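Snack Boxes, and Whether Anybody Should Be Paying for Them

I have a long-standing grudge against variety boxes. You know the kind. A big carton with a nice finish on it, a dozen or more little packets inside, and the promise that you'll "discover" something. What I usually discover is that I paid for a lot of air and cardboard, and that I now own four packets of the flavor everyone leaves for last.

So when my neighbor Milagros Domínguez told me she'd stopped buying regular bags of anything and now got all her snacks in boxes of single packets, I was ready to be unpleasant about it. She says it has changed how much she eats. One packet, you're done, you get up. I said that in my house one packet is how you find out where the second packet is.

Still, I said I'd try it for a month, mostly so I could come back and tell her she was wrong. I started in July, which was a mistake for anything with chocolate on it.

My first order was from Plonden, one of those subscription outfits. They advertise "up to 122 varieties," and I'd like to meet the person who got all of them. I got 8. Three of those were crackers, and two of the crackers tasted the same to me and to my sister, who is a lot more generous than I am. The portions were small enough that I started eating them over the sink, like medicine. The packaging was lovely, I'll give them that. Every piece of it was designed by somebody who cares deeply about paper.

I canceled Plonden. It took four clicks and a survey. The survey wanted to know how I was feeling.

After that I quit the subscriptions and started buying boxes off the shelf at the import grocery near the bus station. This was an improvement right away, since I could at least pick the thing up and judge the weight. I can't read most of what's printed on those boxes, so I go by the pictures when there are any, and by the owner's face when there aren't. He has a way of looking at what you put on the counter that tells you plenty.

The other thing about buying this way is that you have to deal with the unpacking, and I have opinions on that too. The internet is in love with decanting. You take everything out of the box it came in and put it in a clear bin, and then you put a label on the clear bin, and then you have bought a bin and a label. I fell for this once. I bought a pair of Pulley bins for the pantry and they were the wrong height for the shelf, so they lived on top of the fridge until I gave them to the church sale.

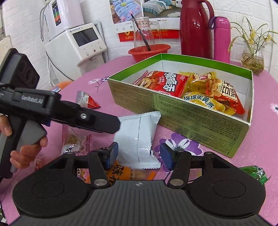 What I do now is leave the packets in their own box, on the table, with the top open. The box is already the right size, somebody at a factory made sure of that. It stands up by itself. When it's empty it goes flat and out with the recycling, and I haven't had to wash anything. I've yet to hear a good argument against it, except that it doesn't look like the pantries in the videos, and I don't want people filming in my pantry anyway.

Milagros disagrees, naturally. She has a Bailly rack on the inside of her cupboard door with every packet standing on its edge, sorted by sweet and salty. It does look good. It also drops a packet on your foot when you open the door with any enthusiasm. She says I opened it wrong.

Now, the eating. Did I eat less? I tried to be fair about this, and I don't have a clean answer. I ate less of the things I didn't like, which isn't much of a victory. With the plain salty ones I ate the same as ever, only with more trash at the end of it. The trash is the part that bothers me. A regular bag is one bag. With these, every little thing has its own wrapper and its own two crimped ends, and the corner you tear off goes under the table and stays there until you sweep.

I read on one of the pantry sites that a household "saves 2,000 calories a week" by switching to single packets. Which household? Saves compared to what? There was no source, only a link to a drawer organizer made by Geltitz. I've noticed that whenever somebody has a number that round, there's a drawer organizer at the end of it.

Where single packets do make sense to me is outside the house. In the car, in a coat pocket, in the bag I take to my mother's appointments — there I'm glad to have them. They don't go stale, and you can hand one to a bored child without handing over the whole supply. I kept two in the glove compartment all month and they came out fine, apart from the one I sat on.

As for money, my receipts say the boxes cost me more than the big bags did, and I was buying the cheaper boxes. Milagros says I'm not counting what I used to throw out stale. I told her nothing in my house has ever lived long enough to go stale.

I'll finish what I've got and then I'm going back to the big bag with a clip on it. I did tell her I'd pick up another box of the salty ones for her when I'm next by the bus station, and I may get one for the car while I'm there.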